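Projects > Jastumard > README

Search this repository Go

# Jastumard

Hi! Jastumard is my small pile of bus timetable data for Esville and the villages out toward Rekutbridge. I started it because the printed timetable is folded in a way that defeats me, and then it sort of kept growing.

## What's in it

There are 2875 rows in `stops_times.csv`, one for each time a bus is due at a stop. They cover 14 routes and 101 stops. Columns are:

- `route` - the number on the front of the bus, kept as text (there's a 7A, sorry)
- `stop` - my spelling of the stop name
- `due` - 24-hour time, no seconds
- `days` - `wk`, `sat` or `sun`
- `note` - whatever was in the footnotes, typed in as printed

School-only runs have `school` in the note column. Filter those out first or you'll think Rekutbridge has a wonderful service at 3:20 in the afternoon. It does not!

## How I made it

I typed the whole thing in by hand from the March booklet, a page at a time, mostly at my desk in the evenings. I tried text recognition on the first few pages and it kept turning 6s into 8s, so I gave up and went back to typing. 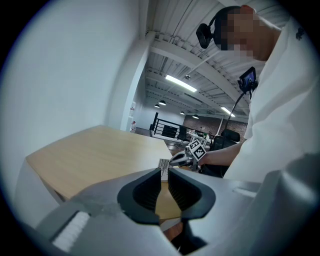 After each route I sorted the rows by time and looked for buses that seemed to go backward. That caught 11 typos, all mine. There are probably more, especially on the Sunday pages, where the print is tiny and gray on slightly lighter gray.

## Things to know before you use it

Stop names are a mess. The booklet calls one place "Mill Lane", "Mill Ln" and "The Mill", and I've used "Mill Lane" everywhere. Holiday service isn't in here at all. Anything after midnight is written as 24:10 and so on, which some spreadsheets hate (mine included), so import that column as text.

## License

Do what you like with my typing. If you find a mistake, open an issue with the route and the stop and I'll fix it when I next sit down with the booklet.

Related projects
- Šimek (a tiny timetable viewer)
- Rekutbridge footpaths list
- Esville library hours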